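4. Evaluation of the Nundero kit

4.1 What is in the box

The Nundero is sold as a complete manipulation kit for small laboratories, meaning laboratories that can afford one robot and no one to look after it. The version we reviewed comes with two arms, a parallel gripper for each, a head camera, a small camera for each wrist, and the Dovar control software on a memory stick. The product sheet promises a working setup "before lunch." We began on a Monday and have chosen to read this as not specifying which lunch.

We bought our unit at list price from the regional dealer, Fidetside, and had no contact with the maker beyond the ordinary support line. The support line was polite. It was also closed in October, the month in which we did most of the work.

4.2 Task

Most kits of this class are demonstrated on colored blocks. Blocks are opaque, they have flat sides, and they forgive almost everything. We wanted objects that a customer might own, and settled on a coffee service: a glass cup of roasted beans on a glass saucer, a glass dish with a teaspoon laid across it, and a ceramic mug, all on a white table against a gray wall. The beans are never brewed. The robot is asked to take the mug by its handle, lift it, and set it down nearer the glassware, after which a second routine deals with the spoon.

The choice of clear glass on a white surface was deliberate and, we admit, a little unkind. The Dovar manual states that the software handles "everyday transparent items," and we took it at its word. The mug was meant to be the easy part. It is dark outside and pale inside, and stands well clear of everything else. Figure 3 gives the head camera view with the gripper open beside the mug handle. 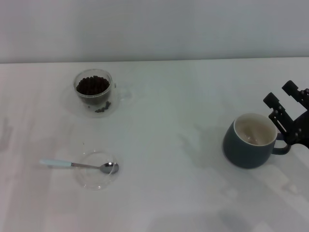 Vol. 6, No. 2, p. 80

We ran 300 trials in three blocks of 100. Before each block the cameras were calibrated with the supplied routine, and the objects were put back on pencil marks. A trial counted as a success if the mug ended upright inside the target area and the glassware had not been touched. Trials in which the software stopped and asked for help were counted as failures, although several of us felt that asking for help was the most sensible thing it did all week.

4.3 Grasping by the handle

The fingers supplied with the kit are blocky and stiff, and they suit box-shaped goods better than crockery. A mug handle leaves them very little room. The planner prefers to come in from the side and above with the fingers spread, then pause, and then close. The pause can be set in the menu under "Confidence," where a higher number makes the robot wait longer. We could find no evidence that it does anything else.

Approaches that began well to the right of the mug were the most reliable. Starting from farther back, the planner tended to bring the gripper housing close to the handle before the fingers were in line, and the safety stop would trigger. The stop itself is good. It acted early and let go cleanly, and we would buy it separately if it were offered.

4.4 The wrist cameras

The wrist cameras are the feature that sets the Nundero apart from cheaper kits, and the dealer's price list is careful to mention them twice. In principle they take over from the head camera in the last part of the reach, where the gripper blocks the view of the handle. The Dovar software blends the two sources by a weight it works out for itself and does not display.
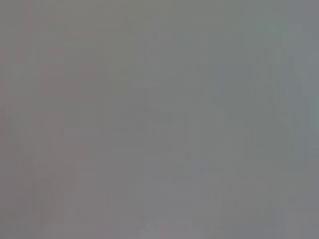
The weight matters a good deal, and we would have liked to see it. A wrist view with no clear edges in it should count for close to nothing, and the log should say so. The log instead records each wrist camera as "healthy" whenever it is sending pictures at all, a standard of health most of us could meet. For our second and third blocks we added a short script that measures edge contrast in each wrist stream and ignores the stream when the contrast is too low. It is a crude test – it knows nothing about mugs – but it gave us a way to mark the affected stretches in the recordings, and we used it throughout the analysis in Section 5.

We asked the support line whether a similar check was planned. The reply pointed us to the Chu add-on, a paid package that shows a colored light for each camera. We have not tested it. Its data sheet lists green and amber.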